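Notebook — Sumen bench, cloth folding by teleop
August, started 9:40 am

Picking up from the last entry. Goal for today: get a clean set of folding demos on the green cloth with both arms, both leaders, one operator. Last batch trained OK on the first fold and then fell apart on the second. Watched the replays again before starting, and I think the demos are the problem. We were doing the second fold a different way nearly every time. Sometimes left arm leads, sometimes right, sometimes both at once. No wonder it dithers.

So rule for today: left always goes first. Right waits. Write it on the board.

Setup

Powered up, left follower came up fine, right follower threw a joint error on the elbow. Reseated the connector, power cycled, ok. Second time this has happened, same joint. Should swap that cable before it dies mid-session.

Recalibrated both pairs anyway. Left leader was reading a bit closed at rest, so the follower gripper was never opening all the way. Explains the snagging on release last time, we were dragging the cloth back with the jaw. Fixed in the calib file, old one saved with _old on the end.

Clamps: checked, tightened. Table has a tendency to creep when someone leans on it and then the tape marks mean nothing.

Overhead view and both wrist views up in Teltance. Overhead exposure locked. Wrist left on auto, will probably regret it, the white table blows out when the gripper gets in close. To do: try locking the wrist ones too and compare.

Morning run

Warm up folds, not recorded. Hands need a few minutes to remember how much lag there is. If I move at normal speed the follower overshoots and pushes the cloth along the table insted of getting under it. Slow down right before contact, then close, then wait a beat, then lift. The beat matters. Without it the grip closes on nothing half the time and the recording has a lift with no cloth in it, and the policy learns that too.

Recorded, looked through, threw out the ones where:
— I regrasped more than once
— right arm moved before left was done
— I bumped the table
— a hand got into the overhead view during reset (trim the start on the next lot)

Kept 35. Slower than I wanted but they look consistent when you play them side by side.

Thing I noticed: pinching a single layer is really hard with the cloth flat. Much easier if there's already a bit of a ridge to grab. I started nudging the fabric to make a ridge before the pinch, and then thought, is that cheating? Decided no, it's a skill, leave it in, but do it the same way each time. Nudge in from the left, small, then open, then down.

Salcedo notes from their bench say to start each demo from a random crumple. We're not there. Start states for today are flat, or flat with one corner turned over. Random crumple next, once the second fold stops being a mess.

After lunch

Came back and the light had moved. Shadows across the table now that weren't there in the morning. Left the blinds alone on purpose, want some variation in there, but logged the time so we can split the set if it turns out to hurt.

Tried the narrow end again, where the fabric gets gathered up. This is the bit that fails on the policy. Layers stack up, and from the overhead view you can't really tell which one is on top. Wrist view is a lot better for it. I found myself looking only at the wrist feed while driving, which is maybe the answer: if I can't do it from overhead then the model can't either.

Approach angle. Coming in level with the table, the lower finger plows into the fabric. Coming in steep, it grabs too many layers. Somewhere between, tipped down a little, seems best. Wrote down joint values for a good one, see demo notes in the Arora folder.

Grip force — no force feedback on the leaders so I just squeeze till the picture stops changing. Servo gets warm if I hold it there. Don't hold at full close longer than needed, ease off a hair once the cloth is in. Left gripper motor was noticably warmer than the right by mid afternoon. Makes sense with left doing all the leading. Took a 20 min break to let it cool.

Overhead first, then a close one at the grip:

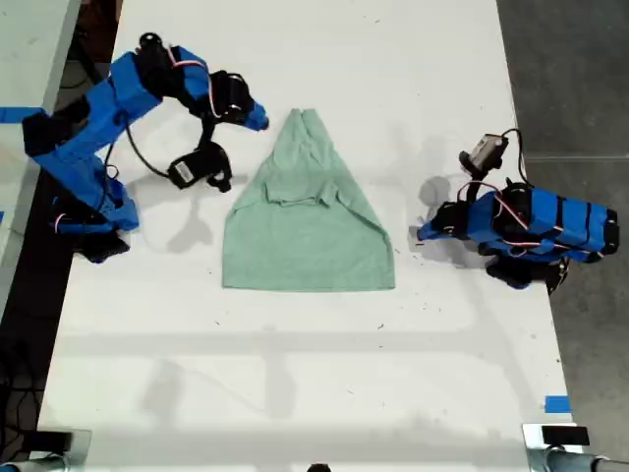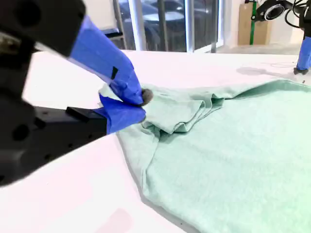
Quick test

Short finetune on the new demos only, started from the last checkpoint. Not expecting much, just a sanity check that the data loads and the timestamps line up. They do. Loss drops normally.

Ran it twice on the real arms. First try: left went in, closed early, got nothing, then carried on as if it had the cloth. Same old failure. Second try: got the cloth, first fold decent, right arm sat still and waited like it should. Then stalled before the second fold. Stalling beats flailing. I'll take it.

Two runs is two runs, not reading anything into it.

To do
— swap elbow cable on right follower
— lock wrist exposure, redo a few demos, compare
— more demos at the gathered end, wrist feed only while driving
— add recovery demos (missed grip, open, back off, try again). We have none of these and it shows
— ask about a second cloth, different color, same size
— put fresh tape on the table corners
— rename todays folder, it still says test

Arms parked, power off at the strip, leaders unplugged. Backup of the raw recordings still copying when I left, check it in the morning before deleting anything off the local drive.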